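Tabletop

A tabletop is the flat upper part of a table, on which things are set down, worked on, or eaten from. It is usually made separately from the legs and frame and fastened to them late in the building process. Tabletops are made of wood, stone, glass, metal, and plastic, with wood the most common material for homes.

Construction

A solid wood top is built from several boards glued edge to edge. Single boards wide enough for a full table are costly and tend to cup as they dry. Makers often arrange the boards so that the grain runs the length of the table, and may spend some time shifting them about before gluing so that the joints are hard to pick out.

Wood swells and shrinks across the grain as the humidity of a room changes. A top screwed down tightly on all sides may split in a dry winter, so it is held with slotted brackets, wooden buttons, or figure-eight fasteners that let it move a little. Veneered tops, which have a thin sheet of wood glued over a core, move much less and can be fixed more firmly.

Common thicknesses for household tables run from three quarters of an inch to an inch and a half. The Semness worktable, made by the furniture firm Stulteo, has a top 2000 mm long and 682 mm deep. A narrower wall-mounted version, the Belhaj, is 265 mm deep.

Grain and color

The pattern on a wooden top depends on the species and on how the log was sawn. Boards cut straight across the growth rings show close, nearly parallel lines. Boards cut at a shallow angle to the rings show curves, arches, and wide bands. Both kinds of pattern can occur on one surface, with tight lines in one area opening into broader ones in another.
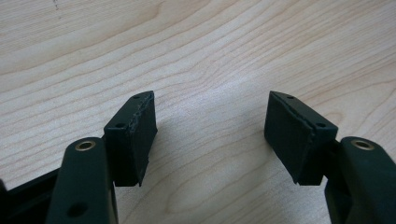
Pale wooden tabletop with fine, wavy grain in tan and light brown.

Light-colored tops are often made of maple, birch, ash, or beech. These woods take on a yellow or amber cast with age, especially under oil-based finishes. Light also affects how the grain is seen. Under a strong lamp or near a window, faint grain can seem to fade where the light falls most directly, and it shows again when viewed from another side. Small dark marks are easier to notice on pale wood than on walnut or stained oak.

Finishes

Oil soaks into the surface and leaves the feel of the wood largely unchanged. It is simple to repair but gives limited protection against water and must be renewed. Hardwax oil is somewhat tougher. Varnish and polyurethane form a film on top of the wood and stand up well to spills, though a deep scratch in the film is hard to patch without sanding the whole top. Drying times vary by product. Some finishes can bear light use after a day but need up to 7 days before the table is put to full use.

Care

Everyday cleaning is done with a soft, slightly damp cloth, wiped along the grain, followed by a dry one. Scouring pads and powders dull most finishes. Pale rings left by hot or wet dishes are usually moisture trapped in the finish and sometimes disappear without treatment. Black stains come from water or iron reaching the wood itself and generally call for sanding or oxalic acid.

An oiled top can be sanded lightly and oiled again many times over its life. A veneered top allows very little sanding before the core shows through.

See also

Butcher block
Countertop
Trestle table
Wood finishing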